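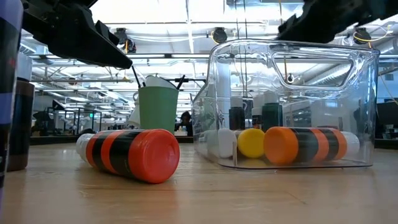
Home Guides Storage Contact

Sorting a table into a clear bin

1. Stand tall containers at one side of the table, lids on.
2. Check the cap of any bottle lying on its side – tighten it before lifting.
3. Place heavier items on the floor of the bin first. Leave 2 cm below the handle cutout.
4. Keep cups upright and pack them last.
5. Lift the bin with both hands. Limit the load to 6 kg.

Related
Labelling clear bins
Shelf spacing for deep bins

Sorkgate Guides – Contact – Back to top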